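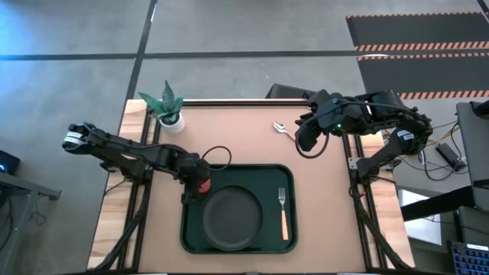

Head cam, table setting task. Plate + fork in tray, spoon still out on the table.

## Friday — Kerow arms, tray task

Goal today: find out if the new grasp filter helps on thin flatware or if we just got lucky last week.

Setup same as the Kudar runs except the tray. Dark green one now, round gray plate on the left side, fork to the right of it with tines up. Spoon starts outside, near the right gripper. Right arm does the spoon, left arm stays out of the way unless the plate needs a nudge.

Data so far:

- 2341 demos total after merging
- 934 with a spoon in them
- 292 thrown out by the filter (mostly gripper closing early)
- 200 held back for eval, do NOT train on these

Trained two policies overnight, with filter and without. Same seed, same steps. Filtered one goes for the middle of the handle, unfiltered one pokes at the bowl end and slides off. Pretty clear even before scoring. Will score properly on the held-back set, my impresion doesn't count.

Problem: dark plate on dark tray. Depth gets noisy at the rim and the place step drifts left. Nyitrai checkpoint did the same thing, so probaly not the filter. Try the lighter tray before touching the loss.

Also the wrist offset on the right arm was stale again after restart — reloaded by hand. Needs to go in the launch script.

Next:
- [ ] rerun both with spoon angle randomized
- [ ] light tray
- [ ] copy logs to Cevstead before the disk fills
- [ ] ask if anyone changed the gripper force limit, mine reads lower than the notes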